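Why Does Stuff Get Stained?

July 18, 2022
By the Mellent Kids Desk

Every home has a stain with a story. Maybe it was grape juice. Maybe it was a marker that said "washable" on the side and turned out to have its own ideas about that. Grown-ups can look at a spot on the carpet and tell you who made it, when, and what they had been told thirty seconds earlier.

But what is a stain, really? Why does a drop of water dry up and vanish while a drop of blueberry moves in and stays for years?

Color that travels

Juice, tea, paint and mud all carry color around with them. In some of them the color is dissolved, which means it has broken up so small that you could never pick out the bits, even with a very good magnifying glass. Grape juice is like that. In others the color is made of tiny solid specks that float along for the ride. Mud is like that, and so is most paint.

When the liquid lands on something, the water part starts to leave. It drifts off into the air, which is called evaporating. The color can't do that. It doesn't know how to fly. So the water goes and the color stays behind, stuck wherever it happened to be standing.

If it's standing on a glass plate, no problem. Glass is so smooth and tightly packed that the color has nowhere to hide, and you can wipe it away. If it's standing on your shirt, you have a stain.

A house with too many doors

Look at a cotton T-shirt very closely and you'll find that it's made of threads. Look closer and each thread is made of skinny fibers twisted together, with gaps between them. Liquid loves a gap. It creeps in and pulls itself along, even uphill, and this creeping is called capillary action. You can use that phrase at dinner right after you spill something. It won't help, but you'll sound smart.

Wood does it too. A tree spends its whole life moving water from its roots up to its leaves, and it does the job with tubes much thinner than a hair. When the tree becomes a table, the tubes are still there. Nobody goes through and plugs them up one at a time. A spill on bare wood finds the tiny openings and heads inside, often spreading farther along the grain than across it.
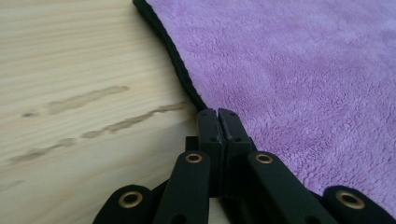

Varnish and wax are there to slow this down. They make a thin coat over the top, a bit like a raincoat for furniture. A raincoat works well until it gets a scratch in it, and then the water finds the scratch with no trouble at all.

Some stains are made on the spot

Not every stain brings its own color. Cut an apple and leave it on the counter, and the white part goes brown. Nobody painted it. The apple has chemicals inside it that change when they meet the oxygen in the air, and brown is what you get. Bananas do this as well, usually at the bottom of a backpack.

Iron has a version of its own. Leave a wet steel can on a patio and it may print a neat orange ring of rust, which is iron that has joined up with oxygen. Some kinds of wood, such as oak, can even turn nearly black where wet iron touches them.

Try it yourself: the Great Brestuva Spill-Off

We named it after our street. You can name yours after something grander. Ask a grown-up first, and don't use the good towels. You will need:

a piece of old white cotton cloth
a piece of paper towel
a scrap of bare wood
a saucer you're allowed to use
cold tea

Put 5 drops of tea on each one. Write down what you see right away, then look again after 6 hours. Now wipe each one with a damp cloth. Which one let go of the color? Which one is pretending it didn't hear you?

If you have more cotton, make two more tea spots. Rinse one under cold water straight away and leave the other until the next day before you rinse it. Compare them. You may learn something useful, and so may whoever does the laundry.

How soap gets involved

Water is good at carrying off sugar and salt, but it's hopeless with grease. Soap fixes that. One end of each tiny piece of soap grabs water and the other end grabs grease, so when you rinse, the whole crowd gets dragged down the drain together.

Bleach works in a different way. It often leaves some of the stain where it was and changes it so you can't see the color anymore. Bleach is a grown-ups-only thing, because it can hurt your skin and eyes, and it will happily take the color out of your favorite shirt too.

And rubbing hard? Please don't. Rubbing pushes the color deeper into the fibers. Press down gently with a clean cloth, lift it up, and do it again with a dry part.

Last updated: July 18

Contact Mellent Kids | Copyright Mellent | Back to top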